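Notebook, Lill family project
Tuesday, started after lunch, finished much later than I meant to

Picking up where I left off with the Pivholm church register. I have now gone through the whole baptism section once at a steady walking pace, which comes to 198 entries if I count the ones where the page is torn and only the father's name survives (I do count them, for now, and have put a little T beside each in the index so we can argue over it later). The hand changes twice. The first clerk is a joy, big round letters and a proper loop on the L, and I could read him all day. The second one wrote as if the ink were costing him personally, and it took me most of the afternoon to get through 13 lines of his.

The good news first! The Lill who bought the mill lot is in there, or at least a Lill is, baptized as a grown man in the same November that the Larnance meeting house opened its doors. I had always assumed the family came over from Larnance already members, on the strength of that typed family history that everybody copies from everybody else. The register says he was received "on profession," with no letter from another church, and the ones just above and below him on the page do have letters noted. So the clerk was careful about that sort of thing, at least that week, and I am inclined to trust him.

The less good news is that the wife is entered with no maiden name at all. I went back and forth over that line with the magnifier, and then with the lamp held low to the side, which sometimes brings up a faint stroke, and there is simply nothing written. I have left the field blank in the index. Please, anyone who comes after me, don't fill it in from the typed history. I did that once with the Zasinach cousins and we were two winters untangling it.

About the deed. I copied out the part that matters: he paid 100 dollars down on the mill lot, with the rest to follow, and a later note in the margin gives the full price as 1,000 dollars. That seems like a great deal of money for a farmer who was also preaching around the county on Sundays and was, as far as I can tell, never paid for it in anything but hams and firewood. Either the lot was bigger than we think, or there was family money behind him. I lean toward family money, but I would, I have been fond of that theory for years. The court minutes may settle it. They are next on the pile.

A note on method while I remember. I've started putting the spelling exactly as written in the first column and the spelling we all use in the second, so that Lill, Lyll, Lille and the one glorious Lylle all sort together and still show what the clerk put down. It is slower going in, but I found two brothers this way who had been sitting in separate folders since before I joined. If you are typing up the Larnance side, would you do the same? The headings are on the first sheet and you can just carry them over. Dates stay as the clerk wrote them too, even when he gives only "the Sabbath after harvest," bless him.

Also, the box of loose letters is sorted as far as the ones signed with initials. Those have gone into the gray folder and I haven't tried to match them to anyone yet. One of them mentions a long wet ride to Zasinach to marry a couple, and the creek being up over the ford, and it is such a nice letter that I read it three times when I ought to have been indexing.
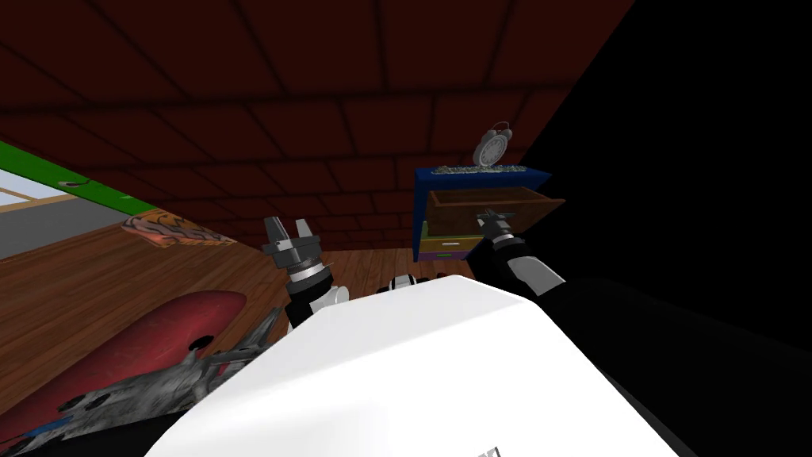

Was the Lill who preached at Larnance the same man who bought the mill lot?

Probably the same man, but I wouldn't print it yet. The signature on the deed and the one in the meeting house minutes share that odd backward-leaning double l, and the ages fit, but there was a nephew with the same given name living close by who would have been old enough to sign by then.

To do next: court minutes for the mill lot, starting from the margin note and working backward. Recheck the torn pages against the burial list. Ask at Pivholm whether the second register (the one with the water stain) can come out of the cupboard for an afternoon. Buy pencils, soft ones, I am down to a stub.

Pivholm Family History Workroom | Questions and corrections welcome at the desk | Back to top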